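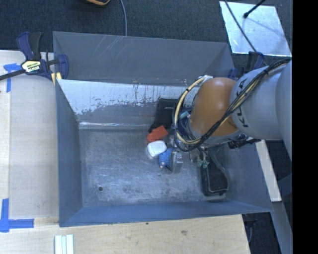

Does a deep metal bin work for small mixed items, or should they go straight into drawers? A deep bin works for holding things until they are sorted, and drawers are better once the sorting is done.

January, early evening. Back from Derkley before dark, so there was time to write up the bench properly.

The state of things is as follows. The big rectangular bin is staying in the middle, with the wooden surfaces kept around it. I considered moving it against the wall and decided against it. In the middle it can be reached from either long side, and the wood next to it gives me somewhere to set a thing down while I decide where it belongs. Against the wall I would be leaning over the rim every time, and my back has opinions about that.

Contents at present are few and gathered to the right of center: the flat black item at the back, the orange-red one, the white one, the blue textured one. The rest went out over the past five days, mostly to the drawers and partly to the trash. These are what I would call the residue. Every sort leaves one. They don't match a drawer label, they aren't worth a label of their own, and they're too good to discard.

Notes on the method, for the next time I do this.

Flat things are a nuisance in a deep bin. They lean on a wall when there is a wall close enough and slide down to the floor of the bin when there isn't. Once down, they cover everything smaller. The fix is to put flat things in last or keep them out entirely. I have been putting them in last, with mixed results.

Small pale things get lost on bare metal under the overhead light. Dark and strongly colored things don't. I tried a sheet of brown paper on the bottom at one point and it helped with finding things, but the paper bunched up at the corners and collected screws. Took it out again. A rubber mat cut to size would behave better. Cedetti sells one by the roll, and I'll need to measure the inside of the base, not the rim, before ordering. Last time I measured the rim and ended up trimming with kitchen scissors, which took most of an evening and gave me an edge like a saw blade.

Depth is the other matter. The walls keep things from rolling off onto the floor, which I value, but they also invite filling. My rule was a single layer. I broke the rule twice over the holidays, and both times it cost more than three hours to get back to bare metal. The rule is back in force.

Drawers: the new dividers came with the Movora delivery, packed flat, all present. They're stiffer than the old ones and hold their slots. Two of the drawers still bind on the left runner when full. Wax helped for a while. I suspect the cabinet is out of square – the floor in that corner has never been level – and a shim under the front foot is the obvious next thing to try. I'll do it when the drawers are empty enough to lift the cabinet without an argument.

Labels are half done. I've gone over to plain words in block capitals after a bad year with abbreviations. "FLT MISC" meant something to me in the spring and means nothing now. It held cable ties and a door hinge.

Ate late, rice and the leftover beans from Escobar, at the kitchen counter with the catalog open. Priced a shallow tray as a companion to the bin, for flat things only. The good ones are steel and cost more than I expected. The cheap ones flex when lifted at one end, so anything in them ends up in the low corner. Left it undecided.

Still to do: measure the base, order the mat, shim the cabinet, finish the labels down the left column. The residue can have its own drawer if I clear out the old instruction leaflets, most of which belong to appliances I no longer own. Checked the bottom drawer before bed and the leaflets fill it to the top.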